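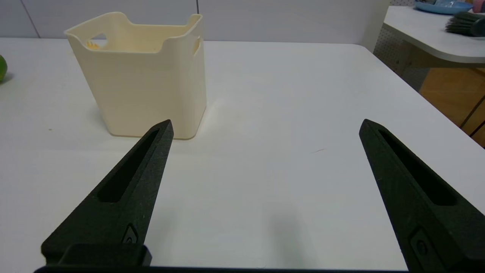 Karla Aguirre asked that the timeout come before the gain settings, so it does.

## 4.3 Tuning the grasp planner

1. Stop the planner. Open `planner.yaml` in the Gretora folder.
2. Set `plan_timeout_ms` to 3000.
3. Set `max_candidates` to 100. Higher values slow the first plan.
4. Leave `approach_gain` at its default.
5. Save the file and restart the planner.
6. Run the self-test 3 times. Each run must end with `PLAN OK`.

**Note:** Error 283 means the wrist camera calibration is out of date. Repeat section 4.1 and start again at step 5.

**Caution:** Keep hands away from the fingers during the self-test. The arm moves as soon as a plan is accepted.

Old settings are kept in `planner.bak` until the next save.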